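Pustgate guide sets ground rules for recording household tasks

Good news for anyone who has ever tried to merge two sets of gripper recordings and given up: the Pustgate group put out its home recording guide in November, and it's refreshingly short. It covers work done with hand-held grippers in real homes, from folding clothes to sorting small things into a tray.

The rules are plain. Every task gets a written start and end point. Both grippers are checked for finger wear before a session - soft pads especially - and failed grasps stay in the record, marked as failed. Bedrooms get a page of their own, with written consent from everyone who sleeps there. Cimura and Coutinho tried the draft in 187 homes and logged 2876 sessions, and 529 of those were sent back for missing notes. What a useful thing to know before the final version! 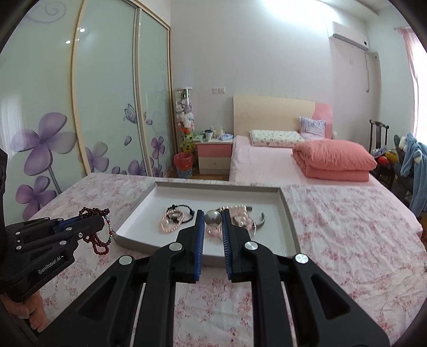

Zuleica Rezende would have gone further on small, tangled items such as necklaces, and says the guide should spell out when a strand counts as placed, as two labelers can easily disagree if half of it still hangs over the side.

The group plans to take that up in version 2, along with a checklist from Erel for sessions that use both hands. Comments are open now, and first-time recorders are welcome to send theirs in.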